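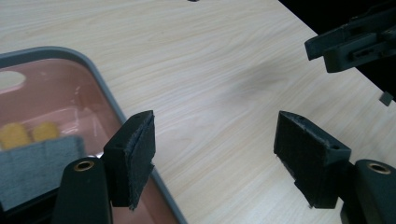
The work table has had a full surface clean and the tray has been moved to its left-hand end for good. Both jobs were overdue. These are my notes on what was done, in the order I would do it again, with the measurements for anyone who owns the same table and is trying to fit a tray to it.

The table is a Tovberg, the narrow version, bought second-hand in March of the year we moved. The top is laminate over board with a light beige wood-grain print. The grain consists of fine wavy lines running more or less parallel, and this matters for cleaning, as the print disguises dirt very well. A film of grease or old polish does not show from above. It shows if you crouch until your eye is level with the surface and look along it towards the window. I do this with a torch after dark, held flat against the top, and mark the bad areas with scraps of masking tape.

The worst area was at the front edge, where forearms rest. The second worst was a rectangle in the middle where the old desk mat had been. The mat was a cheap rubber-backed one and had left a slightly tacky residue in its own outline. I have thrown it out and do not intend to replace it.

Cleaning method

Dry pass first. Crumbs and grit are brushed off with a soft hand brush, always towards the near edge and into a dustpan. Wiping grit around with a damp cloth puts fine scratches in laminate, and on a light print they go grey within a month.

Wet pass second. Warm water with a small squirt of washing-up liquid, cloth wrung out until it no longer drips. I work along the length of the table in strips, overlapping by a hand's width, and rinse the cloth at the end of each strip. Water must not be left standing at the edge banding. The banding on this table is glued on, and one corner at the back has already lifted slightly from a spilt mug in the previous owner's time.

Residue pass third, on the marked areas only. I tried three things on the mat outline:

Washing-up liquid, neat, left for five minutes. Softened it a little.
White vinegar and water, half and half. No effect that I could detect.
Surgical spirit on a cotton pad. Removed it completely, with light pressure.

Surgical spirit should be tested somewhere out of sight before it goes near the print. I tested it on the underside of the overhang, left it for 12 minutes and found no change in colour or sheen. Ventilate the room. Finish with a clean damp cloth and then a dry one.

I did not use cream cleaner. It is mildly abrasive and the top has a low sheen that I would like to keep even.

The tray

The tray came from Doherty, the hardware shop beside the bus station, where it was sold as a Jenarov and had no other information on the label. It is shallow and rectangular, with rounded corners, a grey rim and a glossy pinkish-brown inside. I would not have chosen the colour. It does have one practical merit: pale dust is easy to see against it, so it gets wiped more often than the table does.

My reason for having a tray at all is that small soft items migrate. Cloths, pads, offcuts and anything that has been put down for a moment end up spread along the back of the table, and every clean then starts with picking them up. With a tray, one object is lifted and the whole surface is clear. The rule in this house is that anything soft and in current use may live in it. Anything hard goes in the drawer, as screws and clips scratch the gloss.

It used to sit at the right-hand end. I am right-handed and kept knocking it with my elbow. Moving it to the left solved this immediately and I regret the delay.

Fit was the only difficulty. The table is 558 mm deep and the tray is 54 mm high at the rim, so the shelf above it had to go up one notch to let me get a hand in comfortably. The shelf is on Jirden brackets, which have slots at fixed intervals, and one notch was slightly more than I needed. Two of the bracket screws had been driven in at an angle by somebody in a hurry. That was me. I replaced them.

Stopping it sliding

A smooth tray on laminate slides. I have now tried adhesive felt dots, which made it worse, and clear bumper feet of the kind sold for cupboard doors, which work. One goes near each corner, set in slightly from the edge so that they sit on the flat part of the base and clear of the curve. Degrease the base before sticking them down or they will come off in a week. Press each one for half a minute and leave the tray upside down overnight.

Check after a few days that the feet are not marking the table. Some rubbers leave a brown stain on laminate which cannot be removed by any means I know. The clear ones are usually polyurethane and have given me no trouble so far.

Wiping out the tray itself takes very little time. Soft cloth, plain water, dried straight away. It shows streaks under the ceiling light if left to dry in the air, and a second wipe with a dry cloth deals with those. Paper towel leaves lint in the corners.

Routine from here

Dry brush daily, when I finish. Damp wipe every few days, tray lifted off first and anything in it left where it is. Torch inspection once a month. I have written the last date on a strip of tape on the underside of the table, next to the earlier ones, and it reads February 21, 2024.

Ciarán Fitzgerald asked under the previous post whether it would be simpler to oil the top, as he does with his. His is solid beech. Laminate is sealed and oil will sit on it and collect dust, so no, please do not oil a laminate table. The same goes for wax, and for the spray polish that smells of oranges, which I suspect was responsible for most of the film I took off the front edge.

Still outstanding: the lifted banding at the back corner. I have contact adhesive and suitable clamps, but the board underneath may have swollen and I want to measure it before closing it up. If it has, the swelling will have to be pared back with a chisel first. I will post the figures when I have them.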